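About us

Hello, and thanks for clicking on the page that most people skip! I'm Hòa Doãn and I run Skindetti, a small school in Oltulville where grown-ups learn to bake bread. Proper bread, I mean, the sort with a crust that makes a racket when you cut it.

I didn't set out to be a teacher. I spent years in the office of a flooring firm, doing invoices, and I baked at weekends for the neighbours (and then for the neighbours' relatives, and then for a christening, which nearly finished me off). One February my friend Quan asked if I'd show her how to make a plain white tin loaf. She brought her sister. The sister brought two people from her choir. We had five of us in my kitchen with one oven and a table that wobbled, and I don't think I've ever had a nicer afternoon.

After that I started looking for a room. I found one on Stuvum Lane, behind the shoe repairer's, with high windows and a floor that slopes a bit towards the door. It had been a dance studio and then a place that sold fish tanks. I painted it yellow, put in three ovens bought from a school canteen that was closing, and opened with a class of six people, four of whom I was related to.

Things have grown since then. Over 2,000 people have now been through our beginners' day, and a good few of them come back for the rye course, the flatbreads evening or the slightly mad croissant weekend. Some come back just for a cup of tea, and that's fine too, we usually have the kettle on.

What we teach is pretty simple. On the beginners' day you'll make a tin loaf, a round loaf and a tray of rolls, and you'll do all of it by hand. I'm not against mixers (I've got one at home and I'm very fond of it), but I like people to know what dough feels like when it's had enough kneading. You can read about that in a hundred books and still not get it, and then you put your hands in and after ten minutes there it is. 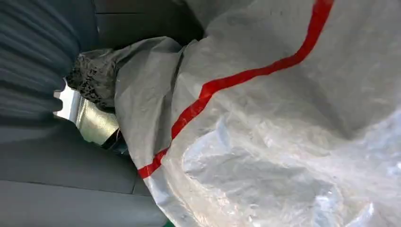
Do I need to have baked anything before?
Most of our beginners haven't, apart from the odd banana cake. We start with weighing out flour and go on from there, and I'm happy to show you the same fold as many times as you like.

Classes are small and I'd like to keep them that way. The room could probably take more, but I want to be able to get round everybody while the dough's still on the table, and I talk too much to do that with a big group. If a date is full, do put your name on the waiting list. People's plans change all the time and we ring round the list in order.

A beginners' day costs 100 pounds, with lunch and everything you bake. I know that's not small change for a lot of people, so we keep a place on each course at 40 pounds for anyone who's out of work, on a low income or studying. You don't have to prove anything or fill in a long form, just tick the box when you book. I went on my first ever baking course thanks to a place like that and I've not forgotten it.

Lunch is soup, cheese and yesterday's bread. My mum makes the soup when she's in the mood and I make it when she isn't, and regulars say they can tell. We can do vegan and we can do dairy free with a bit of warning. I'm afraid we can't do gluten free safely, there's flour in every corner of the building, including the light switches.

Getting here is easy by bus (the stop is opposite the library) and a bit of a pain by car. There's a step at the front, but the side door is level and wide, and I can have it open for you if you tell me when you're coming. Two of our tables are low enough to work at sitting down.

We also go out to schools and clubs. It's mostly pizza dough with the younger ones and soda bread with the older ones, and I come home looking like a ghost. If you'd like us to visit, send a message through the contact page with the ages and how many of you there are, and tell me what the oven's like. I can work with nearly any oven as long as I know beforehand!

The next lot of dates goes up on the bookings page on 14 Sep 2020. The croissant weekend always goes first, so if that's the one you're after, have your diary ready. Otherwise come and say hello, we're the yellow room at the end of the passage and you can usually smell where we are.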